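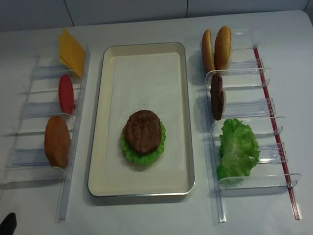
The Wieser Letters: README

A collection of letters to the editor about religion, unbelief and what to call people who have no religion. All of them were printed in the Wieser, the monthly paper of a small secular society in Dillden. The collection holds 3,614 letters by 564 named or initialed writers, plus a table of labels showing which words each writer used for himself or herself.

Version: 4
Last changed: Jul 1, 2025
Maintainer: Edeltraud Marti
Language of the texts: English
Format: CSV and plain text, UTF-8

What the collection is for

The Wieser printed nearly every letter it got, and its readers argued for years about names. Some wanted to be called atheists. Some thought that word put people off and preferred humanist, freethinker, nonbeliever, secularist, skeptic or nothing at all. A few proposed new words of their own and tried to get others to use them. Most of those words died within a few issues. A couple caught on for a while, and one of them ended up on the society's letterhead before it was dropped.

That makes the letters useful for anyone who wants to follow how a label moves from one person to another in a small group. You can see who used a word first, who repeated it, who made fun of it, and who later said they had always used it. The collection has also been used for work on politeness, on how people quote scripture when they don't believe in it, and on the way arguments restart after a long gap.

It is too small and too local to say anything about nonreligious people in general. Please don't use it that way.

What is in the folder

letters.csv – one row per letter. Columns are explained below.

texts – one plain text file per letter, named by letter_id.

labels.csv – one row for each use of a label in a letter. A letter with no label has no row here.

writers.csv – one row per writer, with the first and last issue in which that writer appears.

Columns in letters.csv

letter_id: a number with leading zeros. The order is the order of printing, so a lower number was never printed after a higher one.

issue: volume and issue, as given on the cover. The September issue of each volume was a double issue and has a D after its number.

writer_id: matches writers.csv. Letters signed only "A Reader" or left unsigned have the value anon, and they are not counted among the 564 writers.

reply_to: the letter_id of an earlier letter, if the writer clearly answers one. Blank otherwise. Where a letter answers several, they are separated by semicolons.

headline: the title the editor gave the letter. Writers did not choose these, and several wrote in to complain about them.

cut: yes, no or unknown. Yes means the paper printed a note saying the letter was shortened.

topic: one of the topics listed in the next section.

Topics

Each letter has a single main topic. The list was made after reading the first volumes and was changed once, in version 3.

names – what to call ourselves or others

belief – arguments for or against a god, an afterlife, miracles and so on

schools – prayers, lessons and holidays in school

ceremonies – weddings, funerals, namings

society – the society's own meetings, money and quarrels

science – evolution, the age of the earth, brains and minds

books – answers to book reviews in the paper

other – all the rest, including a long exchange on whether the hall piano should be tuned

Labels

A label is any word or short phrase used for a person's position on religion. For each use, labels.csv gives the word as printed, a normal form, and a stance. The stance values are:

own – the writer uses it for himself or herself

other – the writer uses it for somebody else

rejects – the writer refuses it

mention – the writer discusses the word as a word

Stance is the hardest column to get right. A sentence such as "I suppose you would call me an agnostic" was marked own in version 2 and is now marked mention, unless the rest of the letter shows that the writer accepts it. If you used version 2 for anything that depends on stance, you should run it again.

Spelling was left alone in the column for the printed word. The normal form merges "free thinker," "free-thinker" and "freethinker," and drops capital letters. It does not merge "humanist" and "secular humanist." We tried that, and it hid one of the longest arguments in the whole run of the paper. 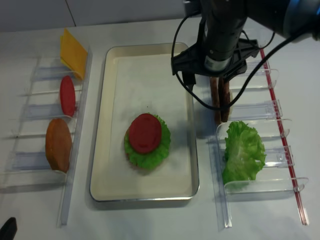 Can I treat a new label as the writer's own invention if it appears in the letters for the first time?

Only with care. The first printed use in the Wieser is the first use we know of in that paper. Writers read other magazines, went to talks and wrote to one another, and none of that is in the collection. Several words that look new in the letters were in use elsewhere long before. The column first_in_paper in labels.csv means just what it says and should not be cited as a coinage date.

How the texts were made

The society kept a bound set of the paper in its reading room. The pages were scanned from that set and read with optical character recognition, using the Ilter program with its default settings for newsprint. Every letter was then read against the page by one person, and a sample was read again by a second. Hyphens at line ends were removed by hand where the word was known to be unhyphenated. Where it wasn't clear, the hyphen was kept.

Labels were marked in Sketora, a plain tagging tool. Two people marked each letter on their own and then talked over the differences. The value in the file is the one they settled on. Their separate markings are not included, which is a gap. They were saved in a format that later versions of the tool could not open, and we have not found a way to get them back.

Reply links were added last. Many writers are helpful and say "in answer to Mr. H. in the last issue." Others open with "I see that the usual nonsense is back," and then you have to guess. We linked a letter only when it quotes an earlier one, names its writer, or repeats an unusual example from it. This means that reply_to leaves out a good many real replies, and threads will look shorter than they were.

Missing issues

Five issues are missing from the bound set, and no other copies have turned up. They are listed at the foot of writers.csv as comment lines beginning with a semicolon. Most readers of CSV files will need to be told to skip these. The missing issues fall in a busy stretch of the argument over names, so a word that seems to jump from one use to many may have spread through letters we don't have. Two of the missing issues are next to each other.

Pages are damaged in other issues as well. Lost words are shown in the texts as three periods in square brackets, whatever the length of the gap. An ellipsis printed by the paper itself has no brackets.

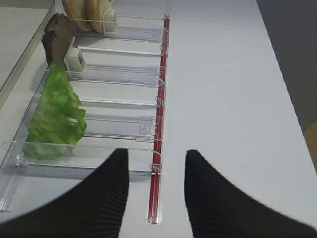

The gaps inside letters matter less than the missing issues, but they can still mislead a word search. In one volume the binding was cut too close, and the last letters of every right-hand line are gone. We filled in word endings there when only one reading was possible. Those letters have the note "trimmed" in the notes column, and anyone counting words may want to leave them out.

Names and privacy

Writers who signed with a full name did so in a paper that was sold openly, but many of them wrote about family funerals, marriages and fallings-out. Some are still living. Full names were therefore replaced with initials everywhere, in the tables and in the texts. Names of well-known authors whom the letters discuss were left in.

A few writers used the same initials. They are kept apart by writer_id, which was assigned from the signed names before these were removed. The list that connects names to writer_id is not shared, so please don't ask for it.

Pen names were kept as printed. We did not try to find out who was behind them. One pen name was almost certainly shared by a married couple – the views change from letter to letter, and so does the spelling of "skeptic" – but it has a single writer_id.

If you wrote to the paper, or a relative did, and you would like a letter taken out, write to the maintainer with the issue and the headline. The text will be removed in the next version, and the row will stay with its content columns blank so that the numbering holds.

Things to watch for

The editor had opinions. He supported one side in the argument over names, and he put letters he liked at the top of the page. We have no record of letters that were turned down. He said in print that he refused very few, and we have no way to check.

A handful of people wrote a great deal. One writer appears in almost every issue over a long period, often with more than one letter. Counts of label use by letter and counts by writer give very different pictures, and it is best to report both.

Religious readers wrote in too. A local minister was a regular for years and was treated fairly well. His letters are marked like all the others, with no separate column for belief. If you need one you will have to build it from the stance values, and it will be rough.

Irony is common. A writer who signs off as "your humble heathen" has been given the stance own, on the view that a joking label is still a label. You may not agree, and the rows are easy to find by searching the notes column for "joke."

Changes

Version 4: reply links checked again from the start of the run. The piano letters moved from society to other. The normal form of "non-theist" corrected.

Version 3: topic list changed, with ceremonies split off from society. Stance rules changed as described above.

Version 2: trimmed letters marked. Initials put in place of full names in headlines, where they had been missed.

Version 1: first shared version. It should no longer be used, and copies of it should be deleted on account of the names in the headlines.

Use and citation

The tables may be used and changed freely, as long as the source is given. The letter texts may be used for study and teaching, and short passages may be quoted. Please ask before reprinting a whole letter.

To cite the collection, give the maintainer's name, the title The Wieser Letters, and the version number. Corrections are welcome and can be sent as a list of letter_id values with the wrong and right readings side by side.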